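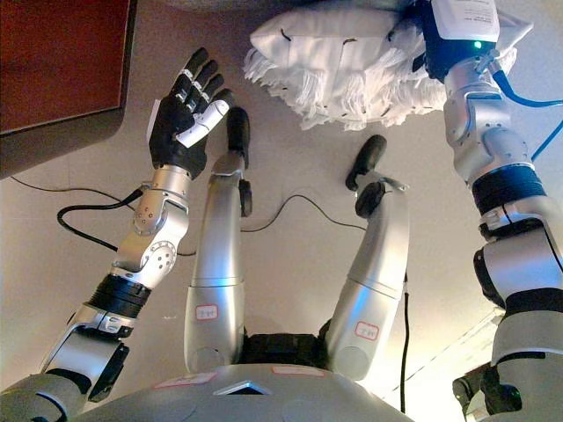 主题：Gilang Raju 单飞专辑《Gonska》，黑胶和数字版买哪个
版块：灵魂乐 / 人声组合 / 阿卡贝拉
发表于 2019年4月29日

楼主 南岸旧唱针
专辑上周到的，听了四遍，开个帖说说，也想听听大家的意见。
背景简单交代一下。Gilang Raju 之前在人声组合 Ngau 唱了好几年中低声部，去年11月宣布单独发片，厂牌是 Nasum。组合没解散，另外几位还在巡演。这张是他第一张个人专辑，十首歌，八首原创，两首翻唱。
黑胶是180克，首批压了2000张，我买的价格是125元，不含运费。数字版是24bit/96kHz，厂牌官网能下，比黑胶便宜一半多。
先说黑胶。A面底噪控制得不错，第二首开头那段清唱很干净。B面最后一首在内圈，齿音明显，换了两个唱头都一样，应该是刻片的问题。封套是单页的，里面有一张歌词纸，没有下载码，这一点我不太满意。
再说歌。A面前三首是一个路子，中速，铜管垫底，他的声音放得很靠前。第四首换成钢琴，编曲空了很多，我觉得是整张最好的一首。B面有两首节奏偏快的，现场可能好听，录音里有点挤。

2楼 阿坤不唱高音
黑胶没买，听的数字版。B面那两首挤不是编曲的问题，是和声叠太多了。他在 Ngau 的时候五个人分声部，每个人音色不同，叠起来能听清。现在他一个人录了所有声部，音色都一样，叠到第四层以后就糊了。

3楼 白糖桂花
不同意2楼。一个人叠和声又不是他发明的，做得好的唱片很多。我听着不糊，第七首副歌左右声道分得很开，用耳机听能分出每一条线。你是不是用手机外放听的？

4楼 阿坤不唱高音
回复3楼：监听耳机，有线。左右分得开我承认，中间那几条还是糊的。你把第七首一分半以后那段单独听听。

5楼 白糖桂花
听了，还是不觉得。可能各人耳朵不一样，这个争不出结果。

6楼 南岸旧唱针（楼主）
我站中间。黑胶上第七首确实有点混，我借朋友的数字版对比过，数字版要清楚一些。所以2楼和3楼说的那段，在不同版本上听感可能也不一样。另外黑胶的整体音量压得低，要把功放多拧一点。

7楼 仓库第三排
刚从 Clomley 的演出回来，补充一点现场的情况。场地不大，站票。乐队是鼓、贝斯、键盘加两支铜管，没有带和声歌手，副歌的和声有一部分是用伴奏带放的。开场唱的就是专辑第一首，中间唱了两首 Ngau 的老歌，改成了独唱版本。返场只有一首，唱完直接亮灯。

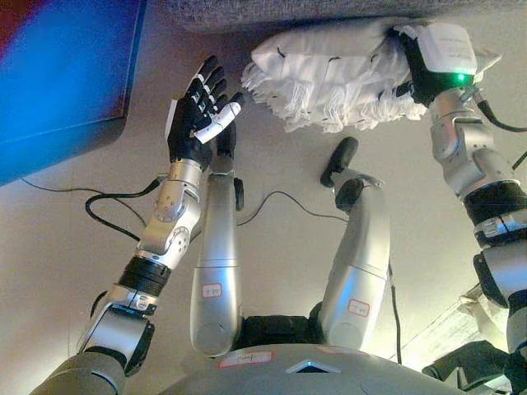
右手抓着带须边的白布，左手张开

8楼 老戏台对面
放伴奏带这件事我不能接受。他是阿卡贝拉组合出来的，观众去看他就是去听人声的，请两个和声歌手能花多少钱。

9楼 仓库第三排
回复8楼：票价不高，小场地，多两个人的路费食宿都要算进去。而且主唱部分全是真唱，有一首前奏还起低了，停下来重来的。我个人觉得可以理解。

10楼 老戏台对面
理解归理解，花钱的是我。下次有和声歌手我再去。

11楼 低声部小何
我自己在业余合唱团唱低声部，说说两首翻唱。第一首翻唱降了调，主歌最低那几个音他唱得很稳，气息没有散，比他在组合里的录音进步大。第二首翻唱我不喜欢，转音加得太多，原来的旋律简单，加完以后前两句都快听不出来了。

12楼 白糖桂花
第二首翻唱我倒是最喜欢。原曲大家都听熟了，照着唱没有必要录。

13楼 低声部小何
改可以改，第一遍主歌老老实实唱，第二遍再加，这样听的人有个参照。他是从第一句就开始加。

14楼 南岸旧唱针（楼主）
这点同意11楼。我太太在旁边听，第一段过完才问我是不是那首歌。

再回来说版本。昨晚把两个版本从头到尾对着听了一遍，记几条：
第一首，黑胶的贝斯厚一点，数字版的军鼓更脆。
第四首，钢琴踏板的声音两个版本都听得到，黑胶更靠后。
第五首，A面最后一首，内圈失真轻微，可以接受。
第十首，就是前面说的齿音，数字版没有。
设备是皮带驱动的老唱盘加动磁唱头，唱放是功放自带的，供参考。
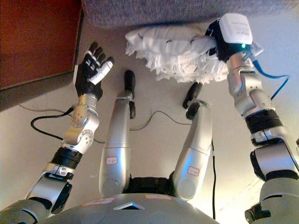

齿音那首我又把针压调高了0.1克试过，稍微好一点，没有根治。准备写邮件问一下 Nasum，看是不是整批都这样，有回复我贴上来。

15楼 雨天不营业
我那张第十首也有齿音，B面中间还有一处炒豆声，洗过一遍还在。客服让我拍视频发过去，还在等。

16楼 仓库第三排
我在演出现场的摊位上买的，第十首一样有。看来是母盘刻得太热，换一张也没用。楼主说的内圈问题，要是把B面那首最长的挪到A面，可能会好些，A面还有时间。

17楼 阿坤不唱高音
曲序是按歌的情绪排的，为了黑胶去动曲序不合适。真要解决就做双张，或者砍一首。

18楼 仓库第三排
双张的话这个价格肯定拿不下来。

19楼 新来的听众
请问没听过 Ngau 的话，直接听这张可以吗？还是先补组合的专辑？

20楼 低声部小何
可以直接听，风格差得比较远。组合那边没有乐器，这张乐器很满。喜欢纯人声的话去找 Ngau 的第二张，录音比第一张好。

21楼 老戏台对面
建议先听组合的。听完你就知道我为什么对伴奏带有意见。

22楼 新来的听众
谢谢两位，先下数字版，组合的第二张也加到单子里了。

23楼 南岸旧唱针（楼主）
Nasum 回邮件了，说齿音的情况已经转给压片厂，目前不安排换货，首批买黑胶的可以凭订单号领一份数字版。在现场摊位买的没有订单号，邮件里没提怎么办，16楼可以自己写信问一下。

24楼 仓库第三排
收据还在，我晚上写。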